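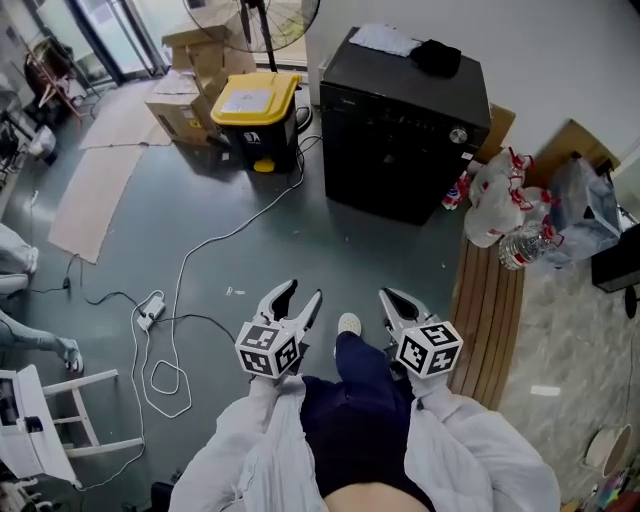

The sleeve problem
Why the hardest part of a shirt to cut is the part that moves
8 September 2019

A sleeve is a tube joined to a body at an oval hole. Stated like that it sounds simple, and on a flat pattern it looks simple too: one piece, with a curved top called the sleeve cap and two straight seams that meet under the arm. Most of the trouble in making a shirt comes from that curve.

The cap has to be sewn into the armhole, and the two edges are rarely the same length. In a tailored jacket the cap is longer than the hole, and the extra length, known as ease, is shrunk in with steam and small stitches so that the cloth rounds over the shoulder. A casual shirt carries little ease or none. The cap is shallow, the sleeve is sewn in flat before the side seam is closed, and the whole operation takes a practised machinist less than a minute.

Cap height decides how the sleeve will behave. With a tall cap the sleeve hangs close to the body and looks clean when the arm is down. Raise the arm and it pulls the whole side of the shirt up with it, because the underarm seam is short. A low cap gives a wider sleeve and a longer underarm seam. The arm can go forward or overhead without dragging the hem, and the cost is a set of folds below the shoulder whenever the arm is lowered.

Mesfin Ejigu has worked on this trade-off for most of his career, first as a pattern cutter and now as head of development at Tilahun, a shirt maker with 96 employees. His office has a rail of trial garments, each cut from the same cloth with one measurement changed. The caps drop in steps of five millimetres from one end of the rail to the other.

"People try on a shirt standing still with their arms down, looking in a mirror," he says. "Then they buy it and spend the day reaching for things. We are fitting two different bodies."

Tilahun's test for this is plain. The wearer stands with arms at the sides and a chalk mark is made on the trousers at the level of the hem. The arms are then raised to shoulder height in front, and a second measurement is taken from the chalk to the hem. The firm calls the difference lift. On the tall-capped sample at one end of the rail it is 74 millimetres. On the lowest cap it is 21.

Lift can also be reduced by raising the armhole, a remedy that surprises people who expect a bigger hole to give more freedom. A deep armhole ties the sleeve to the body well down the ribs, so any movement of the arm moves the side seam. A high one sits near the joint and lets the body of the shirt stay where it is. Very old shirts, cut from rectangles, solved the matter with a gusset: a small square of cloth set on the diagonal at the underarm. It works well. It also adds four short seams that meet at sharp corners, and few factories will price it willingly.

Cloth matters almost as much as cut. Sondwood, a mill that supplies Tilahun with plain-weave cotton, sells its main shirting in three finishes that differ only in how they are washed. The stiffest holds a wide sleeve away from the arm, and the creases are few and large. The softest collapses into many small ones. Neither affects lift by more than a few millimetres, according to Ejigu's records, but wearers in his trials consistently described the softer shirt as roomier. The patterns were identical.

Those records now cover 3,796 fittings. Each has its own card, with the chest, arm and back measurements of the wearer, the lift, and a line of comment. The cards from the past two years have been entered into Dristira, a measurement database used by several smaller makers, and the rest are waiting in drawers.

The most useful figure on the card, in Ejigu's view, is the width across the back. Shoulder blades move apart as the arms come forward, and the cloth between them has to supply the extra distance. A centre pleat under the yoke will do it, as will two pleats placed nearer the shoulders, where the movement takes place. The centre pleat is cheaper and survives mainly for that reason.

Tilahun moved its Jatodden overshirt to side pleats in January, along with a cap lowered by 15 millimetres. The first run was 456 pieces. The pattern has since been altered once more, at the cuff, which was catching on watch straps.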